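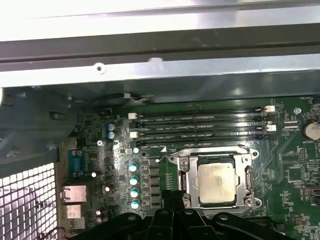
Household Tips for Periods of Trade Restriction

Testasmont Institute for Public Affairs
Home > Public Guidance > Household
Prepared by Špela Milošević, Household Resilience Program
Last reviewed 26 Jul 2021

The closure of the port of Nuvholm in January, and the export controls announced by Barua shortly afterward, had effects well beyond the two governments concerned. Residents of Rirkstead and the surrounding district reported shortages of cooking oil, lamp fuel, fasteners and replacement parts for ordinary appliances. The Institute received 1,511 written responses to its household questionnaire, and the recommendations on this page are drawn from them. The Institute takes no position here on the merits of the dispute.

Kitchen and pantry

Keep a written list of the imported goods the household uses in a normal month. Country of origin is printed on most packages, often in small type near the bar code. Mark those items for which a domestic substitute is acceptable to everyone at the table, and try the substitute once before it is needed.

Cooking oil should be stored in a cool, dark cupboard, well away from the stove. Write the date of opening on the cap with a grease pencil. Several respondents bought oil in large drums during the first days of the closure and later discarded much of it as rancid. Smaller sealed bottles are the better purchase for most homes.

Flour, rice and dried beans keep well in glass jars with tight lids. Place newly purchased stock at the back of the shelf and draw from the front. A bay leaf in the flour jar is a common practice in this district; a clean jar and a sound lid do more to keep insects out.

Coffee and tea were the goods most often mentioned in the questionnaire. Ground coffee may be frozen in small portions, each sufficient for five days, and should be brought to room temperature before the bag is opened. Households with tea in paper packets should transfer it to a tin.

Spices lose strength slowly. Whole seeds outlast ground powder and may be crushed as required in a mortar or with the base of a heavy saucepan.

Heating, light and water

Follow the local fire code when storing fuel. Paraffin and similar fuels belong in approved containers, in an outbuilding where one is available, and never in beverage bottles.

Draft strips around doors and windows should be inspected before cold weather. Close the door, slide a sheet of paper along the gap, and replace the strip wherever the paper moves freely.

Maintain drinking water for seven days. Label each container with the date of filling. Rinse and refill containers on a regular schedule, using the old water for the garden or for floors.

Workshop and repairs

Screws, hinges and washers became difficult to obtain within a few weeks of the controls. Before discarding a broken cabinet, chair or appliance, remove the hardware and sort it by size into lidded jars. Ten jars were sufficient for the fittings in the Institute's own maintenance room.

Record the model number of each major appliance in a notebook, together with the part numbers of its filters, belts and seals. A photograph of the rating plate is also useful, provided that a paper copy exists.

Hand tools should be wiped with a lightly oiled cloth after use. A rusted blade can often be recovered by soaking it in white vinegar overnight, scrubbing with steel wool, rinsing, and drying at once. Wear gloves and do not mix vinegar with bleach or any other cleaning product.

Sharpen kitchen knives on a whetstone with light, even strokes, keeping the same angle throughout. Sandpaper fixed to a flat board will serve for garden tools.

Papers and official notices

Keep customs receipts, ration or allocation letters and import permits in one folder. Respondents who claimed duty refunds on delayed parcels were asked for the original receipt in every case. Copies should be stored at a second address where possible.

Official notices are amended frequently during a dispute. Write the date of receipt on each notice and clip the newest version to the front. Where a newspaper report and the published order differ, the published order should be followed, and questions may be directed to the issuing office.

Parcels addressed to relatives in Barua should carry a full list of contents, taped inside the box as well as outside. Batteries and aerosols should be omitted unless the carrier has confirmed in writing that they are permitted.

Purchasing with regard to neighbors

Buy in ordinary quantities. Shops in Rirkstead that limited each customer to a normal week's supply had goods on the shelf longer than those that did not. Residents with surplus jars, seeds or hardware may leave them at the exchange table in the Institute's front hall during opening hours, with the contents clearly labeled. Opened food and medicines cannot be accepted.

Related guidance: Storing Seed Through the Winter; Reading a Tariff Schedule; Letters to Elected Representatives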